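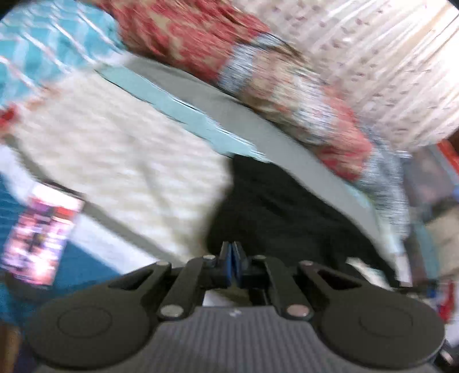

*the soft furnishings end of a room, April*

Hi all,

Quick one before work. Answering Riku mostly but also Setsuko's thing about zippers from last time.

Riku Kudo wrote:

> Has anyone on here washed a linen-cotton slipcover more than once or twice and still gotten it back on the couch? I bought enough of the Bondari natural to do an Arkmont three-seater and I'm scared to cut it. The shop told me to prewash, then the label says dry clean only. Which do I believe?
>
> Also is piping worth it for a first try? My wife says yes. My wife is not sewing it.
>
> And does anybody have the pattern pieces for the Arkmont arm? The old one with the rolled front.
>
> Riku

Prewash. Ignore the label. If it's going to shrink you want that before you cut, not after. Warm wash, the same setting you'd use later when someone spills something, then dry it the way you mean to dry it forever. If that's a dryer, use the dryer. I did the Caltanari one years ago on cold and line dried it because I was being careful, then my sister ran it hot and the skirt came up 2 inches. Still wearing it like that. The couch I mean.

Serge or zigzag the cut ends first or you'll get a bird's nest in the drum. Wash it in two loads if it's the full length, it twists up otherwise and the creases set hard. Those creases don't fully iron out, ask me how I know.

I can't speak for the Bondari in the natural. I've only had the gray, and the gray bled a little on the first wash and then quit. Daichi has used the natural I think? Daichi Furukawa, if you're reading, speak up.

Piping — I'd skip it on the seat cushions and do it on the arm fronts only. The arm front is where it shows, and it hides a wobbly seam pretty well there. Cut the strips on the bias. I know it eats fabric. Straight grain piping around a rolled arm puckers and you will be picking it out at midnight.

Arm pattern: I don't have it on paper. Tatsuya Kinoshita traced one off his when he took it apart and I beleive he still has it, he was going to put it in the list archive and then the archive moved. Tatsuya? If it's gone, just pin-fit. Cheap muslin, inside out, right on the arm, chalk the seam line and leave yourself a fat inch all round. Takes an evening. Mark which arm is left and which is right. They aren't the same on an old couch, whatever it looks like, the stuffing goes down more on the side people sit.

Setsuko asked about zipper length for the back cushions. Wrap it around the corners. If the opening is only the width of the back edge you'll fight the foam every single time. I go about six inches past the corner on each side. Ebihara sells continuous zipper by the yard now, item 363 on their notions sheet, number 5 teeth, pulls sold separate (buy extra, they come in a bag and I've lost most of mine). Was out of the beige last time I checked.

Thread. Regular all-purpose is fine on the seams that don't take weight. For the seat deck and the zipper I use heavier poly and a size 16 needle. Somebody said 18, that left holes in mine.

Other stuff, fast:

- the bulk order for cording closes at 6 tonight, reply to me off-list with yardage. So far it's me, Setsuko Maruyama and one maybe
- we need 15 yards total to get the roll price and we're short
- if you borrowed the long ruler after the last meetup please bring it back, no questions
- I still want someone to explain tuck-in allowance to me in a way that sticks. I do it by feel and I'm tired of feeling

Riku, post how much the linen shrinks when you've done it. Measure a square with a marker before it goes in, corner of the yardage, and measure the same square after. People ask this every few months and we never have the numbers for that one.

Gotta run, bus

Itsuki Hirano

ps. on the skirt, if you do one, line it. Unlined linen skirts hang like a wet napkin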